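Fit bench notebook, Selvanayagam Running, back room
Wednesday, February 27, 2019

Picking up from the last entry, which ended with the durometer battery dying and me writing a word I've since crossed out. New battery. Same word still applies to the durometer.

Topic today is the Liria trainer and why so many come back with the complaint "it felt great in the store." We sell a lot of them and they are a perfectly decent shoe. People try them on, jog across the carpet, smile, pay, and then come in weeks later with the left one in a bag as evidence.

Working theory so far is that the midsole goes soft under the ball of the foot faster than under the heel, so the shoe tips forward a little and the toes jam. The other theory, popular at the register, is that everybody buys half a size too small and always has. I'd like to be able to rule one of these out before the April reorder.

Setup: one pair of Lirias, men's 9, out of the box. One pair same size, returned, with 1,044 miles on it according to the owner's log. I had to read that number twice. That shoe was asking for retirement some time ago and was not listened to, but it makes a very nice far end of the scale. Hardness read at four spots per shoe: heel, outer edge, under the big toe joint, under the little toe joint. Three readings each spot, shoe at room temp, insole out.

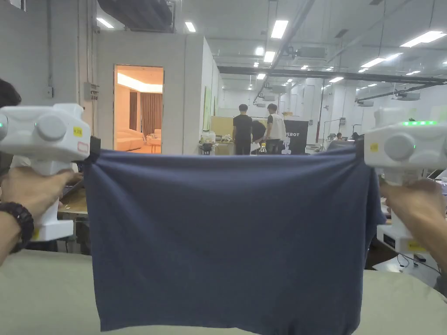 Have you pulled the insoles on both, or only the new pair? The returned one still had its insole in when I walked past, and the Lalon insert is firm enough to throw the reading.

Fair. It was in. I'd logged two whole rows with it in. Struck those out and started over, insole out this time, sitting on the bench where I can see it and feel bad.

Second go. New pair is even front to back, as it should be. Old pair is softer everywhere, no surprise, but the drop under the big toe joint is a lot bigger than at the heel. Little toe joint falls somewhere between. Left and right shoe agree with each other more than I expected, given that the owner is supposed to have a hip that does its own thing.

So the tipping theory gets a point. One pair, one runner, and a mileage nobody should copy, so it's a small point.

Next I wanted something in the middle, a shoe with normal use. Put the loaner Lirias on the press and ran the ball-of-foot pad for 30 minutes, let it sit, read it, ran another 30, read it again. The press is the old one with the crooked stop, so I shimmed it with a piece of cork and wrote CORK on the tape so that whoever uses it next doesn't go looking for the missing quarter inch. Counter showed 1,869 cycles at the end. I'd like to say I picked that number. I went to get coffee and that's where it was when I got back and hit the switch.

Total press time comes to 60 minutes plus the coffee. For the next run please use the timer on the wall, and that includes me.
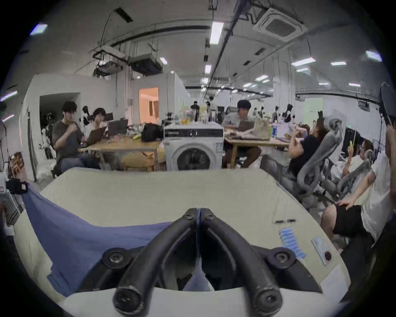 Blue cloth on the left, pen on the right.

Readings after the press: softer under the big toe joint, barely changed at the outer edge, heel untouched because the pad never goes near it. Which proves that if you squash foam in one place it gets squashed in that place. I'm aware. What I was after was how much comes back overnight, so the loaners are on the shelf by the window with a tag on. Don't sell them. Don't lend them either, even though they say LOANER on the heel in silver marker.

Size question. I went through the return slips in the shoebox (the actual returns filing system, we should talk about that). Most of the Liria slips have the measured size and the sold size written down, and on most of those they match or the sold size is bigger. A few were sold small at the customer's own request, and on one the note reads "would not be talked out of it." So the register theory isn't dead, but it's limping. Some slips have no measured size at all, only a shoe number and a smiley face. I don't know what the smiley face means on a return.

One more thing from the slips. Several people mention the lace loop second from the top, that it digs in. I'd never have looked at that. Tried the old pair on with the loop skipped and the heel held just as well, and the top of the foot felt better. That's my foot, which is wide and opinionated, so take it for what it is. Worth showing people at step three of the fitting, when they're laced up and standing anyway.
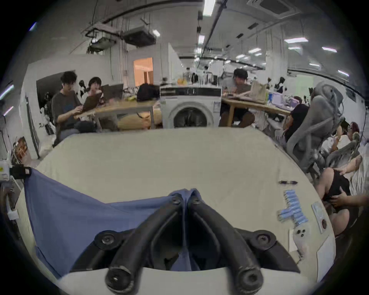

Retel says on the phone that the current Liria has a firmer forefoot than the batch we got last fall, and that the box code will tell us which is which if the last letter is a C or later. They'd have mentioned it earlier but they assumed we knew.

We did not know. Went and looked. The new pair on the bench ends in D. The old pair's box is long gone, of course, and the loaners have been in whatever box was closest since they arrived. So I may have spent the day comparing two different shoes with the same name on the tongue. The within-shoe numbers still stand, heel against forefoot on the same midsole. The new-against-old column gets a question mark in the margin, in red.

To do:
Read the loaners first thing, before the heat comes on.
Check the back stock for anything ending in A or B. One pair would be enough.
Ask Retel whether the foam changed or only the glue layer.
Return slips: measured size goes on every one.
Put the Lalon insert back in the old pair before its owner comes for it.
Fix the stop on the press. Carried over from the last four entries.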